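How to clean artificial flowers without buying a special spray

Every October the shops fill a shelf with silk flower cleaner, and every October I read the back of the bottle and put it back. The Fehr one promises to "revive" faded petals. I bought it once. Dust came off, colour did not come back, and a damp cloth on the next stem did the same job.

So below is what I do, with the doubts left in.

First, find out what you have. "Silk" on a label rarely means silk. Most are polyester, some are foam or thin plastic, and older ones may be paper. Put one drop of water on the back of a leaf and press it with a white tissue. If colour comes away, stop there and stick to dry cleaning. I skipped this step with a bunch from the Stidley market and dyed a washing-up bowl pink.

Dry cleaning

Take the stems out of the vase and lay them on a pale surface, where you can see what drops off. Use a soft make-up brush and work from the middle of the bloom outwards. A hairdryer on its cool setting is fine for leaves. On warm it can soften glue, whatever the video tells you.

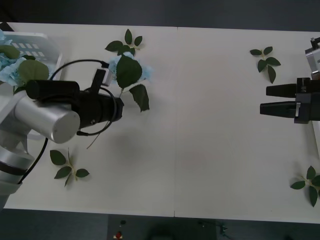
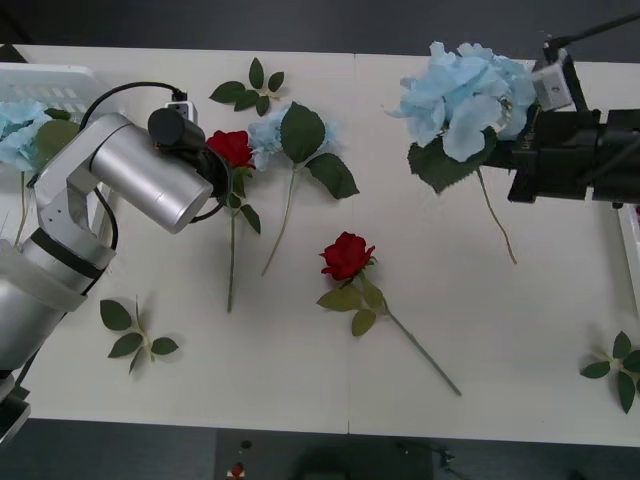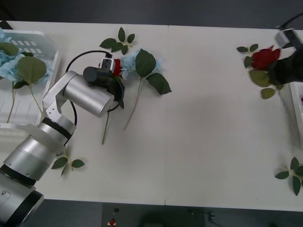
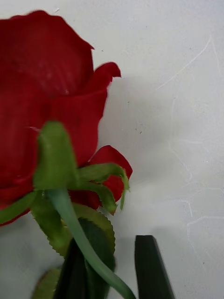
You will also see the bag of salt trick everywhere. You shake the flowers in a bag with a cup of salt and the dust is supposed to stick to the grains. I tried it on 11 stems. Some dust did come off, but I suspect the shaking did most of it, and I was picking salt out of the petals for a week. Rice is no better.

Wet cleaning

Only for flowers that passed the tissue test.

1. Fill a bowl with cool water and add a small squirt of washing-up liquid. For a spray bottle, one drop in 200 ml is plenty.
2. Hold the stem and dip the head. Swish it, don't rub.
3. Dip again in plain water. Soap left behind goes sticky and pulls in more dust.
4. Shake gently and hang upside down until dry. Mine took about 9 hours in a cool room, and the thick blooms were the last to go.

Keep the cut end of the stem out of the water. There is usually wire inside and it rusts.

Vinegar? Plenty of pages swear by it. I have never seen it beat soap, and the smell hangs around.

Putting them back

Loose petals can go back on with a dot of clear craft glue. Dinar make one I get on with, though any cheap tube would probably do. Hot glue leaves strings and a lump. Bend the stems a little before they go in the vase, as straight ones look like a shop bucket.

As for the anti-dust coatings, I put the Taltel one on half a bunch and left the other half bare. By spring I could not tell which was which.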